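Home Workshop diary Gallery Kit Get in touch

Teaching Brekke: the July gallery

Hello again, and welcome to the July page. If you've come over from the workshop diary you'll know what we've been up to, and if you haven't, the short version is that we've spent the month at Woltedau showing a robot how to do things, over and over, and saving every go. Brekke is the robot. Drarnow is the software that stores the goes, and Trendance is the name over the door, although most people in the building just say "the robot lot".

I do the recording side, so this page leans that way. If you want wiring and brackets, the kit page is the place (it's a bit out of date, sorry, I'll get to it).

What a day of it is like

You stand at the controls, you move the arm, the gripper goes where you send it, and Drarnow writes down all of it: the joints, the fingers, the pictures from the wrist. Then you put everything back where it was, or nearly where it was, and do it again. One go is called an episode. I've tried calling them "takes" and got told off, as takes means something else in the software, so episodes it is.

We recorded 822 this month. After I'd been through them we kept 663, and I'm really pleased with that! June was a much scrappier business. The ones that went were mostly my own false starts, where I pressed record and then stood there working out which hand I wanted to use, plus a run from one Wednesday when the clocks on two of the machines had drifted apart and the pictures didn't match the movements any more. You can't see a fault like that by looking at the video on its own. It looks lovely. You only spot it when you play the finger positions next to it and the fingers close before they've closed.

That cost me a whole afternoon. There is now a clock check at the top of the start-up sheet, in capitals.

Good goes, bad goes

People ask whether we only keep the perfect ones, and no, we don't. If I miss, go back and pick the thing up properly, that's a very useful episode and I'd keep it over a spotless one any day. The learner has to see what getting out of a muddle looks like. With only tidy examples it does beautifully until the first wobble and then it has no idea what to do, poor thing, and sits there nudging the same bit of air.

What I do throw out is dithering. If I hover for ages, the learner picks up hovering. We found that out in the spring with a model that would get itself to exactly the right place and then wait, and wait, and it was me! It had learned my habit of stopping for a think. So now I do my thinking before I press the button, and anything with a long pause in it gets trimmed or dropped.

The other thing is speed. When I started I moved everything very slowly and carefully, thinking that was kind. It makes for enormous files and a robot that creeps about. These days I move at the pace I'd like to see back, including the big sweeping moves between one spot and the next, where the whole room goes flying past the wrist camera. Those sweeps used to get cut out. We leave them in now – the arm has to travel in real life, so it may as well see what travelling looks like.

A few habits I've picked up

Write the note straight away. Drarnow gives you a little box for a comment after each episode, and it's very tempting to leave it and fill in a batch over tea. Don't. By the time the kettle's boiled I can't tell the one where the part slipped from the one where I bumped the table.

Stop after 80. That's our limit for one person in one sitting and it's a good one. I used to scoff at it, then I looked back at a long session from early on and the last stretch was dreadful, all short cuts and snatching. You don't feel it happening.

Swap hands, swap people, swap ends of the table. Two people will do the same job in quite different ways and the learner should meet both. I come in from the left every single time unless I make myself do otherwise, and I'd never have known it if I hadn't seen all my paths drawn on top of one another like a plate of spaghetti with every strand pointing the same way.

Leave the room alone. This was an argument, a friendly one. Some of us wanted plain screens round the arm so the wrist camera would only ever see the job. I was on the other side. People walk about in there, the lights are what they are, and I'd like a learner that can cope with somebody standing nearby. For now the room stays as it is and we see how we get on. If I'm wrong I'll say so on next month's page, and I expect I'll be reminded if I forget.

Sorting it all out

Looking back through the episodes is the part I thought I'd hate and have come to rather like. I put the wrist view up large, the finger trace underneath, and play it at double speed with my finger over the reject key. Each episode gets a mark for whether the job got done, a mark for how clean it was, and then a tag or two if there's something odd in it. The tags are a bit of a mess at the moment. We've got "bump" and "bumped" and "knock", all meaning the same thing, and I keep promising to merge them.

Anything I'm unsure of goes in a holding pile and gets a second pair of eyes. I'd much sooner argue over a clip for a minute than find out weeks later that it's been teaching something daft.

I also make myself look at stills now and then. When you watch at speed you follow the movement and miss everything else, and the learner doesn't get a nice smooth film the way we do, it gets one picture and then another picture. So it's good for me to stop on one and look at what it has to go on.

From the wrist

Both dark grey fingers are in view, leaning in towards each other with just a narrow gap left between them. I like the bright red surface off to the right, and the person in grey-green standing beyond it. Everything past the gripper has gone to streaks, even the two little green lights against the dark wall on the left, and I think it's one of my favourites!

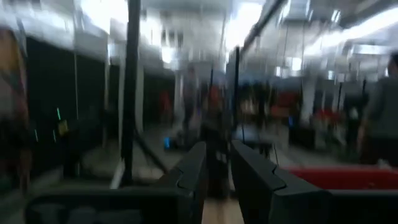
What's next

August is going to be more of the same, with a few changes. The first is the clock check I mentioned, which will be done by the software and not by me squinting at two screens. The second is that I want the operator's name taken off the episodes before sorting. I have a nasty feeling I go easier on my own.

The third is the one I'm looking forward to. We're going to let Brekke have a go by itself, and whenever it starts to go wrong, one of us takes over and shows it the way out. Only the rescue gets saved as a fresh example. We tried it for 10 goes at the tail end of the month to see whether taking over mid-move felt all right, and it felt very strange, a bit like grabbing the handlebars of somebody else's bike. There's a jolt at the handover which shows up in the joint trace, and I don't want the learner thinking the jolt is part of the job, so that needs smoothing out before we do it properly.

If you do this sort of thing yourself and you've found a gentle way to hand over control in the middle of a movement, please write in. The same goes for anyone with a sensible list of tags! Ours can't get any worse. The address is on the get in touch page, and I read everything that comes through, usually first thing with a coffee before the arm's been switched on.

A couple of you asked if you could have the episodes to play with. Not yet, I'm afraid. I want the tags sorted and the June lot gone through again with the clock check before anything leaves the building. When they're ready I'll put a note in the workshop diary, along with a list of which bits I trust and which bits I'd skip.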